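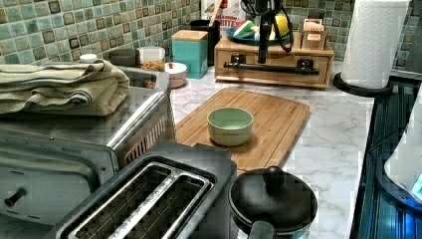
1. Background and question

My project is on small record labels and how they sell a first album. I chose this subject after I worked in June at the merchandise table for Varghese, a four-piece guitar band, and saw that many people bought the vinyl without having a record player at home. I wanted to know if the colour of the record and the limited number have an effect on sales, or if it is only the live show that makes people buy.

The label in my study is Wekero. It is run from a spare bedroom and has released 14 titles. The album is called Hellcombe, and it was pressed in 2 versions, plain black and a cloudy grey colour. Each version had the same songs and the same sleeve, and the price was also the same. This was lucky for me, as price could not explain the difference.

2. Method

I used the order book of the label, which the owner kindly let me copy by hand. I also gave a short questionnaire to people at the launch concert at the Brekia, and I asked the staff of the venue for the door figure. My English was not always quick enough for the noise in the room, so I changed from spoken questions to a paper form after the support band. The early answers are therefore shorter than the later ones, and I have not used them in the part on reasons.

3. Results

The label pressed 800 records. The grey version was gone before the launch concert, mostly by mail order. The black version sold slowly by mail but quite well at the table, where there was no other choice left.

The songs were also put on the label's own page for free listening. They were played 1,790 times before the release. I expected that many plays would lead to many orders, but the busiest week for listening was a poor week for the shop. The orders came when the band showed the sleeve drawing in their newsletter.

On the paper forms, the most common reason for buying was "to support the band". Colour came next. Several people wrote that they had already heard the songs enough and wanted something to keep.

4. Discussion

I think colour brings the early buyer and the concert brings the late buyer. I can not prove this with one album. The grey records were also advertised first - my supervisor, Xuelian Xie, pointed this out when she read my draft - and so some people perhaps did not know that a black one existed. A better study would announce both on the same day.

The forms have a weak side too. A person who stands in front of the singer will probably write that he wants to support the singer.

5. What I would change

I would begin with the paper form, and I would ask about cassettes, which I left out and which three people added in the margin.

Report handed in 2002-12-05. The order book copy is in the folder with the blank form.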